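## Rinsing and sorting bottles before they go out

Most of the smell from a recycling box comes from a spoonful of something left in the bottom of a bottle. Rinse as you empty. Shampoo and washing-up liquid bottles want a splash of warm water, a good shake and a second splash. For milk, use cold water first, as hot sets the film on the plastic.

Leave bottles upside down on the rack for 10 minutes with the caps off. Oil bottles are the awkward ones. Put in a squirt of detergent and a little uncooked rice, shake hard, then tip it out through a sieve so the rice doesn't end up in the drain.
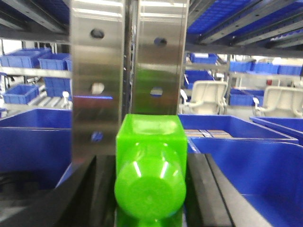 Labels can stay on unless you mean to use the bottle again. If you do, fill it with hot tap water, wait until the glue softens and peel from a corner. What's left comes off with cooking oil on a cloth. Don't reuse anything that held bleach or drain cleaner.

A 700 ml bottle with a squirt top makes a decent watering bottle for seedlings. The 900 ml refill size is better kept for refills — it is too heavy to hold one-handed when full. Write the contents on the bottle itself with a permanent marker, never on the cap, as caps get swapped.

## Bags and mats

Fabric bags that carry empties back to the shop pick up drips. Turn them inside out over the sink, shake them and wipe the seams with a damp cloth and a drop of vinegar. Leave zips open until the lining is dry.

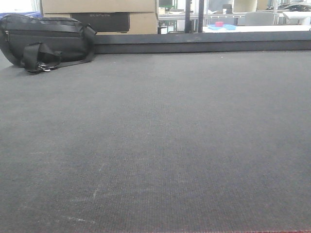
For a stiff zip, rub a candle stub along both sides of the teeth and run the slider up and down a few times. Herman Kusuma swears by pencil lead, which works too but marks pale fabric.

Woven mats should be brushed along the weave, then across it. White specks are often dried soap or limescale and will lift with a damp sponge. Scuffs are harder. Try a soft rubber first, and test any cleaner on the underside before using it on top.

Our collection is on Tuesday, so the rinsing gets finished on Monday evening.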